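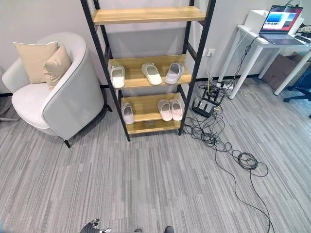
Pangilinan House Slides

I've worn the same style of slipper every day since May, and I'm still a little giddy about it, so bear with me. The Pangilinan is our everyday indoor slide: one wide closed band over the top of the foot, a thick sole underneath, and nothing to buckle, tie, zip or fuss over. You step in and you go make coffee. It sounds like such a small thing until you've spent a winter on a cold kitchen floor in socks!

We make it in pale colors only. People ask for black about once a week and we do think about it, but the foam we like best takes light pigment beautifully and goes a bit muddy with dark, and we'd sooner do a few shades well.

What it's made of

The whole slide is molded in one piece from closed-cell EVA foam, which is the light, springy stuff you find in camp shoes and garden clogs. There's no glue line between the band and the footbed, so there's no seam to rub the top of your foot and nowhere for the strap to pull loose. The sole is 35 mm thick at the heel. The front tapers down some, and the toe turns up just slightly, so you don't catch it on the edge of a rug.

Inside, the footbed has a shallow cup at the heel and a low rise under the arch. I want to be clear that this is a comfort shape and we didn't design it as a medical one. If your podiatrist has put you in a particular insole, keep wearing that, please. The cup is there because it stops your foot from sliding backward on stairs, and the rise is there because Remedios Tiongson, who carved our first mold by hand out of insulation board, has high arches and was carving for herself. We tried flattening it later. Everybody in the workshop asked for the old one back.

The bottom has a wave tread about as deep as a dime is thick. It grips tile and sealed wood well. On wet tile it does better than the flat-bottomed slides we compared it to, but wet tile is wet tile, so go easy coming out of the shower.

Colors

Chalk. A plain clean white. Shows coffee, washes off.
Oat Milk. White with some cream in it, our best seller by a mile.
Pebble. Light gray, leaning cool.
Shell. A very pale pink that reads as white in some rooms and as pink in others. I love this one and have given it to nearly everyone I'm related to.

Color varies slightly between batches. If you're ordering several pairs in one color and you'd like them to match closely, put them all on one order and we'll pull from the same batch.

Sizing

The slides come in whole sizes, women's 5 through 12 and men's 4 through 13, and the footbed is on the roomy side. If you're between sizes, go down when you have a narrow foot and up when you have a wide one or plan to wear thick socks. You want a finger's width of footbed showing behind your heel. More than that and the slide will slap when you walk, which is funny for one afternoon and then drives the rest of the household up the wall.

The band is not adjustable. It does relax, though! Out of the box it feels snug across the instep, and it eases over the first 2 weeks of normal wear as the foam warms and settles. If it still pinches after that, you have the wrong size and we'll swap it.

Kids' sizes are in testing. We've got the shape down, but small feet grow so fast that we're trying to work out a trade-in plan before we put them up for sale.

Weight and feel

A women's 8 is light enough that you'll forget which foot it's on, and I mean that as a compliment, although I have walked out to the mailbox in mine and then halfway down the block to talk to a neighbor without noticing. The foam has a medium density. Softer slides feel amazing in the store (we sat around one evening trying on a whole pile of them, it was like standing on bread) but they flatten out under the ball of the foot and then you're walking on a pancake. Ours starts a touch firmer and stays that way much longer.

If you're used to a shearling or felt slipper, expect a different kind of warm. Foam doesn't heat your foot up; it keeps the cold floor away from it. In January I wear mine with wool socks. In July I wear them barefoot and they're just as good, and I never had a sheepskin slipper I could say that about.

Washing

Rinse under the tap with a drop of dish soap and a soft brush, then stand them on their heels to drain. That takes care of nearly everything. For scuffs on Chalk and Oat Milk, a melamine sponge works, used lightly. Bleach will yellow the foam.

No dishwasher, no dryer, no radiator, no back seat of the car in August. EVA shrinks in heat, and it shrinks unevenly, so a pair left on a sunny dashboard may come back two different sizes. We can't fix that once it's happened.

Hair ties, cat fur and cereal collect in the heel cup. Just tip them out.

Where to keep them

By the door if you can. The whole appeal of a slide is that it's waiting for you when your shoes come off, and an open shelf beats a closed cabinet because air gets at the footbeds. A low shelf is easier on tired backs. Slides are wide, so measure before you buy a rack. Give each adult pair a good hand's breadth more than you'd give a pair of flats.

If your household has a guest-slipper habit, as mine does, we sell a Guest Bundle of mixed sizes in one color. Mi-kyung Ok put the bundle together after years of hosting holiday dinners where all the visiting uncles were crammed into her spare size sevens. It has two small, two medium and two large pairs, and a cotton bag to keep them in between visits. You can ask for mixed colors in the order notes. A different color for each size makes it a lot easier to find a mate in a heap.

Trukden Liners

The Trukden is a thin wool-blend liner that drops into the footbed for winter. It's cut to the same pattern as the slide, so order the matching size. It takes up a little room, and if your slides already fit close you may find the band tight with a liner in. Hand wash cool, dry flat. Liners come in natural gray only.

I was skeptical about these, I'll admit. Then the furnace went out for a night and I was a convert by breakfast.

Plurkesmont Scuff

Some people just don't get along with an open heel, and the Plurkesmont is for them. Same footbed, same sole, with a low wall around the back that you can step on and crush flat if you're in a hurry. It pops back up. It runs a half size smaller than the slide because of the wall, so if you're switching over, go up one.

How long do they last?

With daily indoor wear, most pairs go a couple of years before the tread gets smooth at the outer heel. If you wear them on concrete, gravel or the dog's morning walk, it'll be less. I won't pretend they're outdoor shoes, though they'll survive a trip to the recycling bin just fine.

Worn-out pairs can come back to us. We grind the foam and use it to fill the kneeling pads we sell in spring under the Skekix name. Please rinse them first! Send them in any box, with or without the paperwork, and we'll email you a credit for 20 percent off the next pair.

Orders and returns

Slides ship in a plain cardboard sleeve with no tissue and no plastic. The sleeve folds the wrong way if you open it from the bottom, so look for the arrow.

You've got 20 days to try them on indoors. Wear them properly, go up and down the stairs, do the dishes in them. If they're not right, send them back for another size or a refund, and don't worry about a bit of lint. We can exchange single slides as well, for anyone whose feet are two different sizes. There's a box for left size and right size on the order form, and we don't charge extra for splitting a pair. A lot more people use it than we expected when we set it up.

Foam can smell faintly sweet when the sleeve is first opened. Leave them out overnight and it fades.

Currently in stock: Chalk, Oat Milk, Pebble. Shell is back in all sizes except women's 6 and 7, which are due with the next batch. Liners ship separately from the slides and may turn up a day or two later.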